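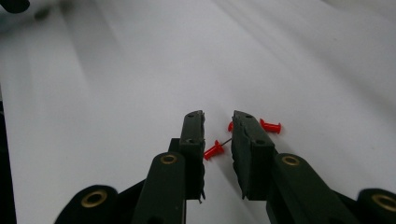

Small parts storage – push pins, drawer units, what goes where

vorken_bench
Tuesday, 9:14 am
Sorting out stationery hardware this month. Push pins first. I want them in a drawer unit, one type per drawer. Does anyone keep pins loose in a drawer, or in a smaller box first?

mamier60
Box first. Pins in a bare drawer ride up the back wall and jam it. A shallow clear box with a lid costs next to nothing.

Ifigeneia Alexiou
Disagree. A lid is one more step each time. Loose is fine if the drawer is under half full. I had 2,000 in one Varnineo drawer and it never jammed.

vorken_bench
Nine drawers, three by three, carrying handle on top. Clear fronts, so no labels planned. Red pins only so far.

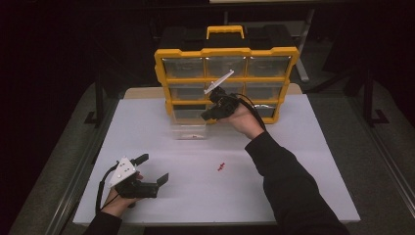 Re: labels and carrying

mamier60
Label them anyway. Clear plastic scratches.

Ifigeneia Alexiou
Agree on labels. Heavy stock in the bottom row too.

bhuiyan_fan
If you use the handle, box the pins. Tip a unit forward with loose drawers and you will be on the floor with a magnet – steel points only, mind.

vorken_bench
Boxing them, then. Labels can wait until February.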